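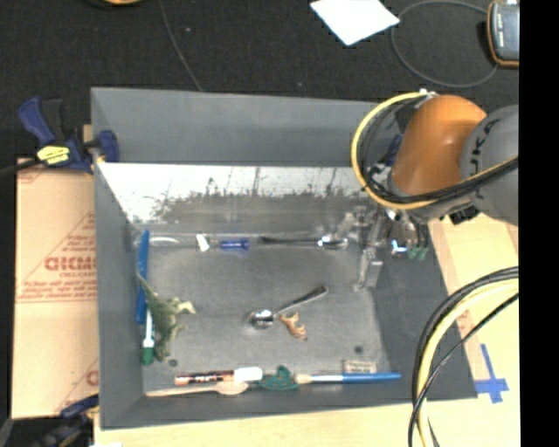

By Bianka Katona | Student Programs Office, Stendanton Technical School | May

Search this site Enter keywords Go

The Robotics Project Class at Stendanton has entered the final part of its spring course, in which student teams program an industrial arm to pick up mixed household items from a bin. The class is taught by Fanni Boros and meets in the Lernell Workshop.

Earlier in the year, students worked with identical wooden blocks, laid out in a known pattern. The present assignment is considerably harder. The bin now holds spoons, markers, a brush with a blue handle, a small animal figurine and other objects of irregular shape, and the teams are not told in advance where each item will lie. Several pieces rest close to the walls, where the gripper has little room to approach. A clear item presents a separate difficulty, as its outline is hard to distinguish from the gray surface beneath it.

Each team is required to keep a written log of its attempts. The log records the object selected, the angle of approach and the result, including every failed grasp. At the time of writing, the class had entered 673 attempts, of which 601 were judged successful under the course rules. Ms. Boros has set a goal of 1000 entries before the final demonstration and has asked that teams give particular attention to flat and narrow objects.

"Students often wish to begin with the items they already know will work," Ms. Boros said. "I have asked them to choose the marker against the wall first and to write down what happens."

Veronika Takács, a second-year student, leads the team responsible for approach paths near the bin walls. Her group has rewritten its motion program twice this term and will present the current version to the class this month. Aranka Kun is preparing the shared object list, so that all teams use the same names in their logs.

Enrollment in the class stands at 39 students. Applications for the fall section are accepted at the Student Programs Office in the Gulyás Building until 4:30 p.m. each school day. Prior completion of the introductory programming course is required. Students transferring from the Diststead campus should bring a copy of their course record.

Questions concerning the final demonstration may be directed to Boglárka Szilágyi, program coordinator.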